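January, started 9:15 am

Picked up the Pop trailer again. The job is the same as before the break: get one clean, complete version of the 35mm trailer for the sequel, with sound in sync, so Ambridge can run it ahead of the double bill.

**Elements on the bench**

- Print A: on a 1000 ft reel with other trailers. Good color, splices at head and tail, title card missing.
- Print B: loose on a core. Faded toward pink, scratched on the sound side, has the title card.
- Mag track on a 400 ft roll. Box says "Pop - teaser - mix", no version number.

Counted Print B on the synchronizer twice, from the first frame of picture to the last frame before black. 2262 frames both times. At 24 that's a little over a minute and a half, longer than the running time Prirnurance gave on their sheet. Their sheet may be for the teaser, or for the later cut that dropped the phone booth shot. I've written to ask.

**Picture**

Scanned Print A first. Fovard held registration well until the second splice, then jumped by half a perf and stayed there. Stopped, backed up, remade the splice with fresh tape, ran it again. No jump. The old splice had been cut a hair long and I should have caught it on the inspection pass.

Print B went through at the slow setting without trouble. Shrinkage is worse than on A but within what the gate will take. The fade is even across the width, so it should grade back reasonably well except for the night exterior, where there is hardly any cyan left to work with. For that shot I'll use A.

Order of preference for the assembly:

1. Print A wherever it exists and isn't torn.
2. Print B for the title card and the shots either side of it.
3. Print B for the few frames lost at A's splices, graded to match.

I don't want to make frames up. If both prints are missing something we leave black and note it.

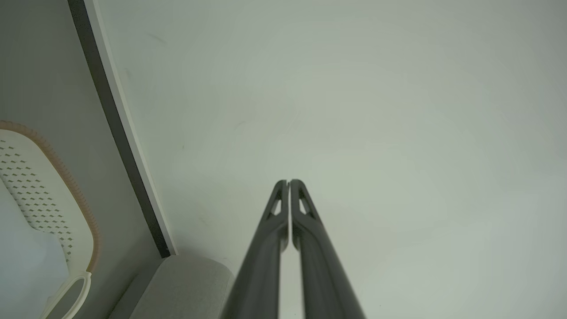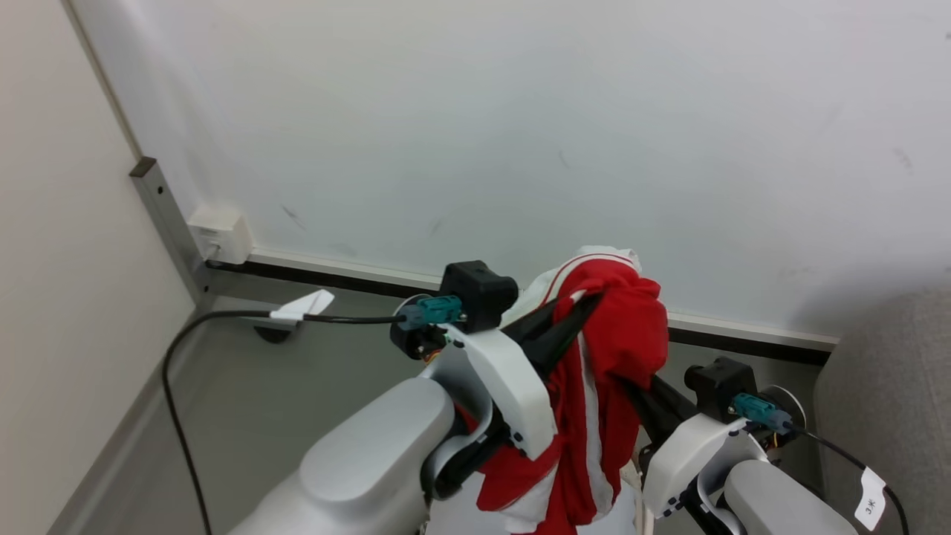
**Sound**

The mag is not the same mix as the optical. Voiceover is the same take, music is different from the staircase shot on, and there is a door slam on the mag that isn't on either print. It also runs shorter. My guess is that the mag belongs to the teaser, as the box says, and somebody put it with these prints because the titles matched.

So the optical from A is the main source. Transferred it flat, no noise reduction. There is hum at 50 and its harmonics, fairly strong under the voiceover. Odd for a print made for release over here, so the hum may have come in with a dub made overseas. Notched it lightly on a copy and kept the flat transfer as is. A deeper notch takes the weight out of the voice and I don't like it.

Missing sound at A's splices can come from B. The scratch on B crosses into the track in places but not in the parts we need.

2:30 pm - laid up the first assembly. Sync is good at the head and good at the title card, then drifts after the last splice. Took a while to find it. I had trimmed the picture at the splice and not the track, and optical sound sits ahead of picture on the print, so the gap in the sound isn't where the gap in the picture is. Fixed. Sync holds to the end now.

**Grade**

Only a first pass. Matched B to A on the shots next to the title card. The card itself has white lettering that goes green if I push the whole frame far enough to fix the background. Needs a separate key. The red coat in the train station shot looks right on A and I'm using it as the reference for everything else in that sequence.

Watched the feature's opening reel again on the old disc transfer to compare. The disc is a lot warmer than either print. I'm going with the prints. The trailer also uses a different take of the line on the platform - she says it facing the window here, and in the feature she turns around first. Worth telling Ambridge in case they want it for the program notes.

**To do**

- Hear back from Prirnurance on running time and whether a third print exists.
- Key the title card.
- Second pass on the night exterior, grain doesn't match across the cut yet.
- Relabel the mag box and move it to the teaser shelf. Leave the old label inside.
- New core for Print B, the one it came on is cracked.
- Order splicing tape, last roll is open.

Files are on the second drive under the trailer title, flat scans in their own folder and locked. The assembly is the only thing that should be touched. Stopped at 5:40 pm with the grade saved but not rendered.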